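About Tamel Workshop

Shared shed, shared tools, shared mess. Tamel started as one bloke's garage and a pile of secondhand servo motors. Now it's a proper rented unit behind the Brenia Street tyre place, roller door, three-phase power, kettle. Most of us have day jobs. Most of the building happens after tea.

What we make: robots, mainly. Benchtop ones. Also a chook feeder that got out of hand, a filament winder, and whatever Harsh has dragged in on the trailer this week.

Who runs it

Harsh Bajpai signed the lease so Harsh gets the emails. Sparky by trade, did switchboards for years before he got into arms. If you've got a question about wiring, ask him. If you've got a question about code ask anyone else. Keys, inductions and the tool library are shared around the members, there's a roster on the fridge.

The two-arm build

Main project at the moment, and the one people ring up about. Two arms, one white table, parallel grippers on both. We call it Mikkelsen, after the street the first table was picked up from on hard rubbish day. The aim is simple enough: sort and move small electrical parts between trays without one of us doing it by hand. Push-buttons, contact blocks, locking nuts, that sort of thing. Harsh has buckets of them.

Budget so far is $2,000, which covers motors, bearings, cable and the grippers. Doesn't cover the hours. Don't ask about the hours.

Trays are the blue plastic one for mixed parts and the steel one with the black lining. The nuts are the hard bit. Flat black ring, lying flat, and on that black lining the vision code has a rough time finding it. We've tried lamps. Tried a different threshold. Current thinking is a pale liner, if someone remembers to buy one.

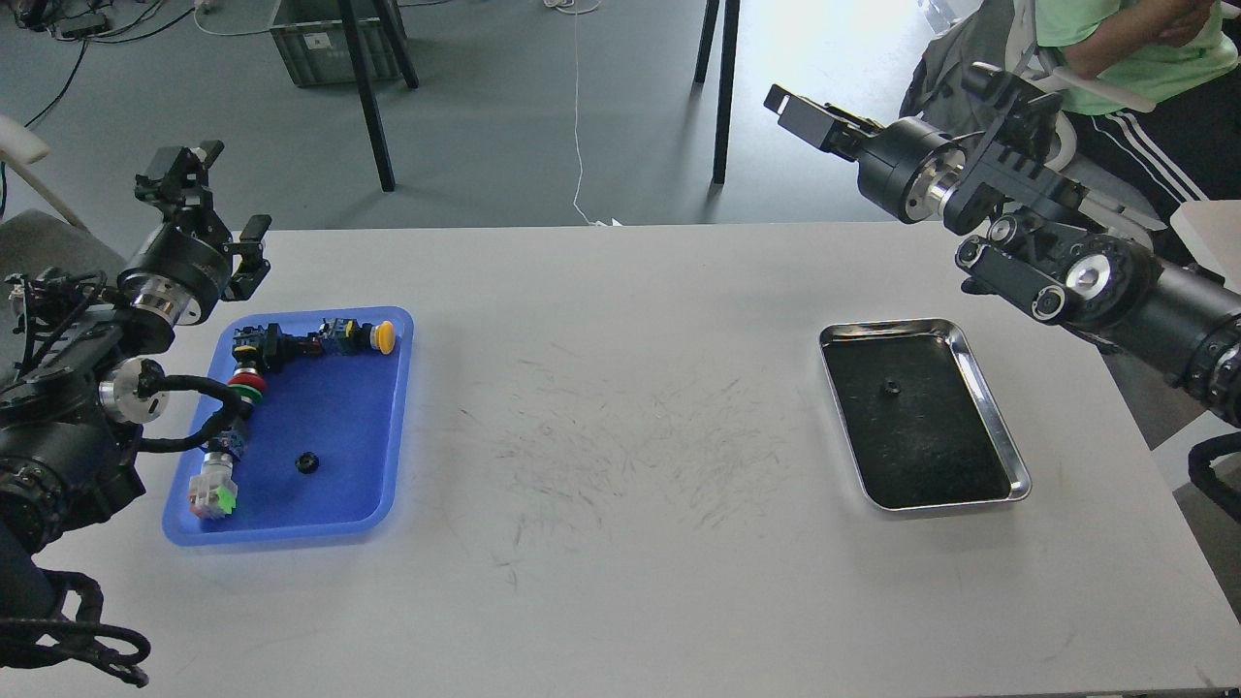 Photo: Tamel Workshop members. Free to reuse, just credit us.

Cabling is next. Needs proper looms and strain relief, and Harsh wants everything labelled both ends before we add anything else. Fair enough. After that it's belt tension, then a new wrist bracket, then back to the grippers, where the fingertips want more grip than they've got. We've been casting silicone pads in the kitchen corner. Mixed results, good colour though.

The mushroom caps are the easy ones, big round thing to grab. Contact blocks are fiddlier. Nuts see above.

Other things on the go

Bravard: a line-following cart for shifting stock around the shed. Wheels on, brain out, waiting on a motor driver. Runs at 5 km/h flat out which is too fast for in here, so it'll be limited.

The winder: works. Squeaks. Needs somebody patient with a grease gun.

Small lathe: back from repair in February and going well. Do the induction before you touch it please.

Joining

$330 a year gets you a key, a shelf and use of everything you've been inducted on. Casual visits are by gold coin. You'll need closed shoes, no thongs, and your own safety glasses if you're fussy, otherwise there's a bin of them by the door.

You don't need to know robots. Plenty of people come in to fix a lamp and end up soldering encoder boards. Kids welcome with a grown-up, but they stay on the bench side when the arms are powered.

Open night is Wednesday, from 6.30 pm till whoever's got the key wants to go home. Park on the street, the tyre place locks there gate. If the roller door's down bang on it, we can't hear the buzzer over the compresser.

Parts donations

Yes to steppers, aluminium extrusion, bearings, power supplies, industrial switches of any kind. No to printers. We've got enough printers. Drop things off on open night so they don't sit out in the rain, and put your name on the box if you'd like it back.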